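Visit notes, Zorbridge open day, Wednesday afternoon

Cell 34 is the one I came for. It is a two-arm tabletop cell, and Firouzeh Esfahani gave up 20 minutes of her shift to go over how it is kept running. Both arms bolt to a single aluminum rail at the front edge through black mounting plates. The work surface is marble, walled on three sides with printed wallpaper. Paper and card work is done in the middle, where the two grippers can meet.

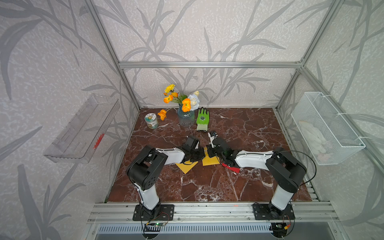

## Mounting and wiring

The rail is the reference for everything. If a plate is loosened, both arms are re-zeroed – even the one that was not touched. Plate bolts are checked every 200 hours with a torque wrench and marked with paint pen. Controller boards sit low at the front, close to the bases, so a board can be swapped without unbolting an arm. The elbow cables get a hand check at the start of each shift, with the arm moved slowly through its full bend. Any stiffness and the cable is replaced.

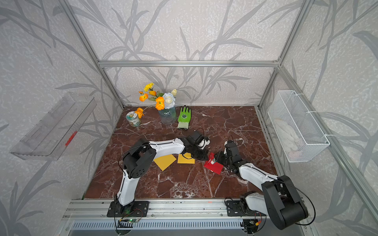 Blažena Šimek disagreed with the 200-hour interval. At Drivard, she said, the plates are checked weekly whatever the hours, and the extra checks have caught two loose bolts since March. Esfahani answered that her log shows no movement at 775 hours, but she agreed to compare records.

## Fingers

Scuffing on the finger faces is accepted. A chipped tip is not, and the fingers are changed as a pair. After a change, the gripper is closed on a small cylinder and the grip is checked at low force before paper goes back on the table. 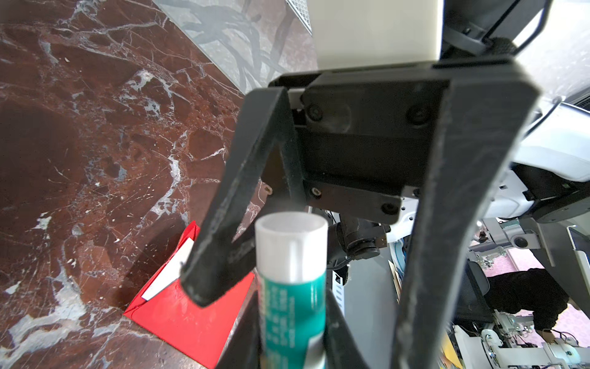

*Gripper with a small capped tube between the fingers, Cell 34.*

Spare fingers come from Wetard in sealed bags. I asked for the part sheet and will add it to the shared folder.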